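Kostier Building, Shared Rooms
Minutes of the tenants' meeting, 26th August
Held in the ground floor kitchen

1. Minutes of the last meeting
Accepted with one correction. The May minutes say the tenants "agreed" to repaint the back room. Those present remember agreeing to get prices, and the word has been changed. The office on the second floor asked that it be noted they were against it then and still are.

2. Quote from Schouten
Schouten has quoted $2,000 to repaint the back room, walls only. The quote says "full preparation" without saying what that means. It was asked whether it covers filling, sanding, or moving the furniture and putting it back. No answer was available. It was also asked why a room that size needs the five days given on the quote. One tenant thought drying time. Another pointed out that the stairwell was done by the same firm in much less and started flaking over the radiator before the winter was out.
The meeting was not willing to accept the quote as it stands.
Action: ground floor to ask Schouten for a breakdown in writing, with the number of coats and the name of the paint.

3. Doing it ourselves
The studio at the front offered to organize a painting weekend and put materials at $300. The figure was met with some doubt. It leaves out brushes, drop cloths and tape on the grounds that "everyone has those." A show of hands suggested that few do. The meeting also recalled the shelf-building weekend, for which plenty of people signed up and where most of the work was done by the same two.
The offer was not turned down. It will be looked at again if names are put on the sheet by the kitchen door, and the studio was asked to add the missing items to the price.

4. The Vikidus coating
A leaflet for Vikidus wipe-clean wall coating was passed around. It promises that marks come off with a damp cloth and that the finish lasts "for years." The leaflet gives no number of years and has no price on it. The second floor asked whether anyone had seen a wall with this on it that was more than a month old. No one had. A sample pot could be ordered, and the front studio will do this if it is free. If it isn't, the matter is dropped.

5. Color
Discussed for longer than the chair wanted. The proposal is to move from the present pale color to the one called Rivia, a gray-green. In favor: it would hide scuffs. Against: it would make the room darker in the afternoon, the chip is the size of a stamp, and scuffs will show on anything if chairs keep getting pushed back hard.
Several tenants said they could see nothing wrong with the wall as it is now and asked what exactly the money was meant to fix. The reply was that it looks tired. It was asked that "tired" be backed up with a list of actual marks and where they are, and until somebody produces one the meeting has nothing to vote on.
The pale wall in the back room:

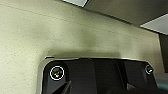

6. Use of the room
The booking sheet is being filled in by some tenants and ignored by others. A new sheet with bigger boxes was suggested. The meeting doubted that the size of the boxes was the problem but had no objection to trying it.
Chairs are still being carried to the kitchen and left there. Please take them back.

7. Any other business
The kitchen tap drips again. The landlord's agent says it was repaired. The tenants present went to the sink and listened, and disagree. Ground floor to call the agent.
A request for up to 6 extra coat hooks in the hall was approved, on condition that they are screwed in this time.

Date of next meeting to be set once Schouten has replied.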